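5. Setting a tray place

The Garnasia set has a tray, a plate or bowl, a cup, a fork and a spoon. Use a table at least 60 cm deep.

1. Wipe the tabletop and let it dry.
2. Put the tray near the back of the table with its long side facing you.
3. Lay the flatware on the table until the dishes are in place.
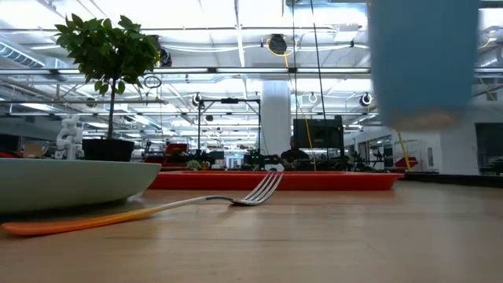 Check the fork and spoon before use. Replace any piece with a loose or cracked handle (part 119, fork; part 106, spoon).

4. Set the plate on the tray, face up.
5. Stand the cup at a far corner, clear of the plate if there is room.
6. Move the fork onto the tray.

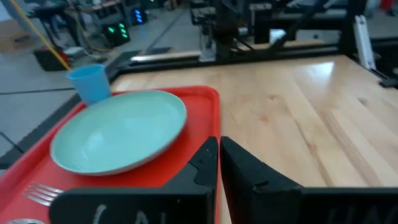

7. Add the spoon last. It can stay on the table beside the tray if the plate is a wide one.

NOTE: The Zulu tray is narrower. Use the small Nultska plate with it.

CAUTION: Do not carry the tray with a full cup standing on the rim. Do not put the tray in an oven or microwave.
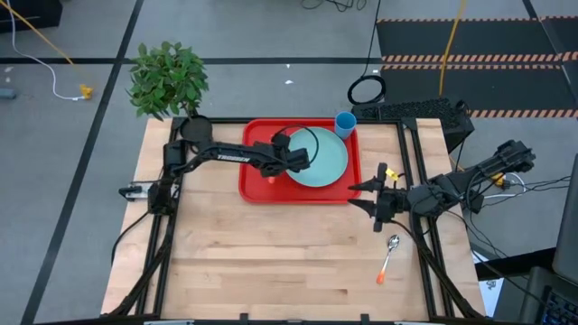

Fig. 5-3. Tray with plate, cup at the upper right corner, spoon on the table.

To order a replacement tray, ask for part 297.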